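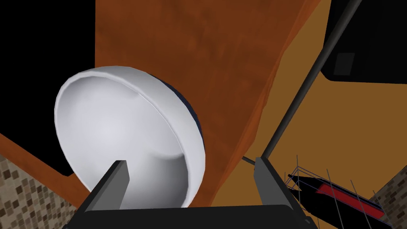 Ollside household library, kitchen set: gripper and white bowl, simulated wrist view.

Ollside demonstration days

Ollside is the simulation package from Clelent for teams who program robot arms for household tasks. It runs on an ordinary workstation and comes with a library of rooms, furniture and small objects. A demonstration day is the usual way to see it before buying.

What happens on the day

Visits are held at our Løken office and start with coffee and a short talk by Gareth Sowerby, who looks after the room library. After that the screens go on and stay on. Csenge Borbély runs the kitchen set first. Bowls are a good place to begin, as a thick rim and a smooth inside give the fingers very different surfaces to deal with. She will stop the run whenever a visitor asks and change the grip, the approach angle or the view.

The second session uses a two-armed robot at a desk. Both arms work over the same top, so visitors who have only used single-arm software should allow extra time for it. Desk objects in the library include books, trays, rods and a lattice built from coloured rods with small connectors.

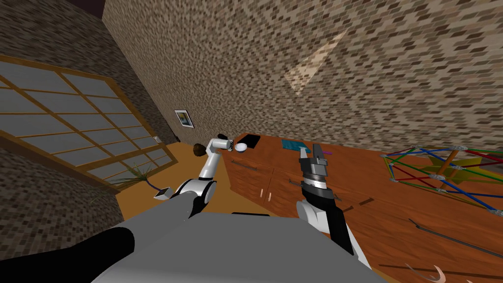 Each session lasts 90 minutes, with a break between them. Lunch is provided. In the afternoon you can load your own arm model, provided you have sent us the files beforehand. Maj-Britt Lundgren checks these and will write to you if a joint limit or a mesh is missing.

What is in the package

Room library: 54 rooms, furnished
Object library: 367 items, with mass and friction values that can be edited
Views: head, wrist and free camera
Arms: single or paired
Grippers: parallel-jaw as standard, others on request
Licence: per workstation, yearly

Ollside also reads task files made in Prorkuleo. Older Prorkuleo files may need their object names changed by hand, and the list of changed names is in the manual.

Booking

We take 11 visitors per day. Groups from one company are welcome but please give us all the names when you book. Bookings for the autumn visits close on 2021-10-31. There is no charge.

Bring a laptop if you want to take the recorded runs away with you. The trial licence handed out at the end covers the kitchen and desk sets only.

Questions about the visit go to Arvid Sæther. For prices and licences for several sites, ask for Roald Bakke at the same office.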